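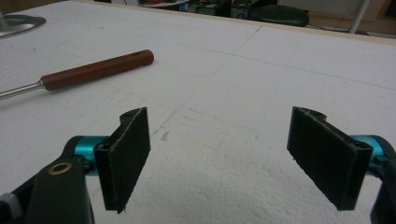 Print this entry | E-mail this entry

Workshop notebook, Asholm – May, after lunch

Work on the big white foam board for the table. I want to write down what I learned with the lines before I forget it.

Pencil is still my choice for drawing on this foam. It stays faint, also when I go over the line 2 times, and in the lower middle the surface is so bumpy that the point jumps from bead to bead. I tried a marker on a scrap from the Lerora package. The line was easy to see, but it spread between the beads and became wide. For a grid which I may want to change, this is too much.

The long diagonals are the difficult ones. My steel ruler is 78 cm, so for a diagonal I must move it and join the line, and at the join I get a small step. Oisín Ó Dálaigh showed me to stretch a thread first and put the ruler against it. Better, but slow. He also says that I press too hard with my left hand, and he is right – on the scrap there were dents from my fingers.

The grid is loose and I leave it so. It is only to help the eye when we place the parts for Sarpong, it is not for measuring. If somebody needs real distances, please use the tape.

Cleaning: dry soft brush only. Small crumbs and lint go everywhere from this material. I had them on my sleeves until evening yesterday.

To do:
– ask Fetero if they have the same board with finer beads
– softer pencil, try 2B
– cut the scrap into 8 pieces for glue tests
– return the thread to Oisín

Last updated: May, 4:40 p.m.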